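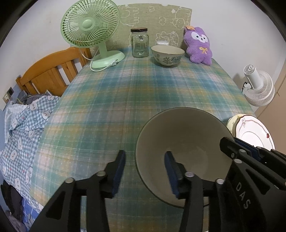 Ticket 793 – Recipe importer drops the last ingredient
Product: Vestell recipe box, desktop version
Opened by: Willy Kramer
Status: Solved

Willy Kramer, 8:40 am
Hi all! First off, I love this program. I have 259 recipes in it and I use it every night. Last night I imported my old soup collection from a text file and every recipe came in without its last ingredient. My leek soup has no salt, my barley soup has no bay leaf. Everything else looks great, photos too. I tried it twice with the same result.

Tuấn Khổng (support), 9:15 am
Thanks Willy, what a nice clear report! Could you open the file in a plain text editor and tell me if there's an empty line after each ingredient list? Which program did it come from?

Willy Kramer, 9:52 am
It came out of Najjar, the old version. No empty line – the directions start right under the ingredients.

Tuấn Khổng, 10:20 am
Got it, and I can make it happen here too! The importer looks for an empty line to close the list. Without one it takes the last ingredient for a heading and throws it out. Please go to Settings, Import, and change "List ends at" to "First step". Delete the 18 soups before you run it again or you'll get doubles.

Willy Kramer, 11:05 am
Wow, that did it! All 18 are in and the salt is back. The bay leaf too – so happy!

Tuấn Khổng, 11:12 am
Wonderful! I've asked for "First step" to be the default for Najjar files in the October update. Closing this one, enjoy the soup!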